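Können Maschinen uns die Hausarbeit abnehmen? Eine Zwischenbilanz

Im August hat der Verfasser dieser Zeilen die Versuchsräume in Sendovside besucht. Gegenstand des Besuchs war die Frage, wie weit Roboterarme von den Aufgaben eines gewöhnlichen Haushalts noch entfernt sind.

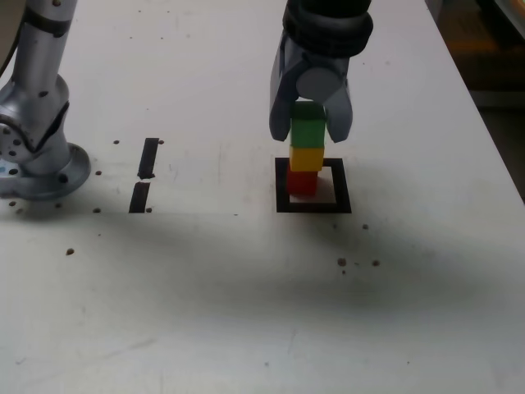
Wer Geschirr einräumen lassen will, muss zunächst das Stapeln beherrschen. Bei Ivden gilt diese Übung daher als Voraussetzung für jede weitere Erprobung. Nach Auskunft des Hauses umfasst eine Versuchsreihe 84 Durchgänge.
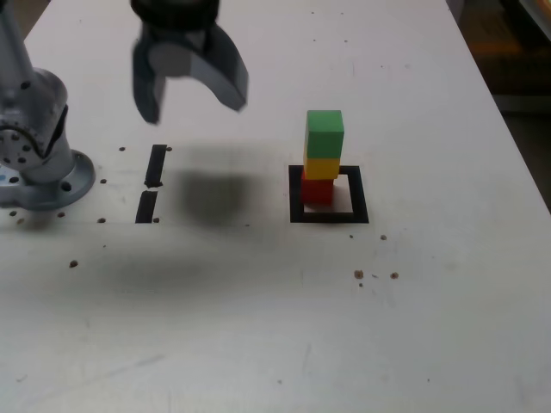 Für die Werkstatt fällt das Urteil günstiger aus als für die Küche. Teile gleicher Form an festem Ort abzulegen, erscheint heute vertretbar. Wäsche, Besteck und volle Gläser bleiben nach Ansicht des Verfassers bis auf Weiteres Handarbeit. 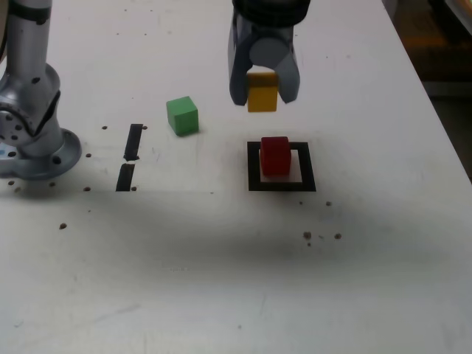

Gelber Würfel im Greifer, roter Würfel im markierten Feld.

Ein Bericht über die Küchenversuche bei Clolaren ist in Vorbereitung.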